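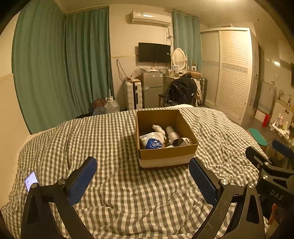 4 min read

Can anything tidy a bedroom yet? (not vacuum it, TIDY it)

benchgoblin
Okay, I've been reading about home robots all weekend and I'm fired up, so let me throw this out there. I think we're closer than people say! Two fingers with grippy pads can pick up most of what's lying around my place. Bottles, chargers, a hair brush, a bag of whatever. The hands are cheap now and the learning part is moving so fast I can't keep up with it. My bet is that "put the loose stuff in the box" is a solved chore before "fold the sheets" is even close. Who's with me?

lintfilter_88
With you on the box, less so on the timeline. Picking up one bottle from a bare table, sure. Picking it off a bed is a different job. A puffy duvet sinks when you push on it, the bottle rolls into a fold, and now the fingers are grabbing cloth and bottle together. I tried it with kitchen tongs last night (yes, really) and dragged half the cover with me every time I went in low.

Trotow
The tongs test is great, everybody should do the tongs test. One hand, other hand behind your back. I did a drawer of socks and it took me forever, but I got it done, and I have no training at all as a robot.

pressbrake_annie
Shop-floor person checking in. We've had an arm loading parts at the Pavden plant since September and I love that thing. It does 1614 parts on a good shift and never gets bored. But every part shows up in the same tray, facing the same way. Somebody asked if it could also clear the scrap bin and we all laughed, then we tried it on a Saturday. It picked out the big flat pieces just fine! Then it met a plastic bag and that was the end of the fun. Bags are the worst. They change shape when you touch them, and you can't tell what's inside until you lift.

benchgoblin
Okay but big flat pieces just fine is HUGE. A few years ago you'd have needed a custom fixture for each one.

pressbrake_annie
No argument there. I was grinning like a kid.

oldrelay
I'll be the grump. You're all talking about grabbing and grabbing is the easy half. What goes in the box? Say there's a phone half under the covers. Does it go in with the spray bottle? Obviously not, to you or me. And a jacket on the back of a chair, is that mess or is that where the jacket lives? My wife and I can't agree on that one after all these years. I'd give a machine 200 tries in my bedroom and expect it to annoy me in at least half.

lintfilter_88
Couldn't you just tell it, though? "Leave the chair alone." The newer ones take plain instructions.

oldrelay
You could. Then you'd be telling it things all day.

Trotow
Disagree! You'd tell it things for a week. Same as with a new roommate.

hexkey_hal
There's a meetup group in Verkgate that runs a packing night, and I went on 30th March. They use hand-held grippers with people doing the squeezing, and the rule is you can only use the gripper. Best evening I've had in ages. Upright jars go in easy. Things with cords are sneaky, because the body goes in the box and the cord stays out and hooks on the edge. The trick one guy showed me is to lay the tall stuff in first along the back and use it as a wall. They're up to 400 recorded packs and want more hands, if anyone's local.

benchgoblin
Cords! Hadn't even thought about cords. Did people get faster over the night?

hexkey_hal
Way faster. My first box was a disgrace and my last one would close.

gallegos_fan
Slightly off topic, but the Gallegos lab open day had one wiping counters and it moved the cups out of the way first and then put them BACK. I stood there for ages. It knocked one over and I still clapped.

oldrelay
Fine, the cups going back is impressive. I'll give you that one. Small crowded room with suitcases and furniture on every side, though, where does the base even drive? I'm not moving my wardrobe for it.

pressbrake_annie
That's my worry too, more than the hand. Our arm is bolted down and has a fence. Put it on wheels beside a bed and I'd want it slow and soft.

benchgoblin
Slow is fine with me. It can take all afternoon, I'm at work! Doing the tongs test tonight with a cardboard box on the bed and I'll post my time. No dragging the covers, lintfilter's rule.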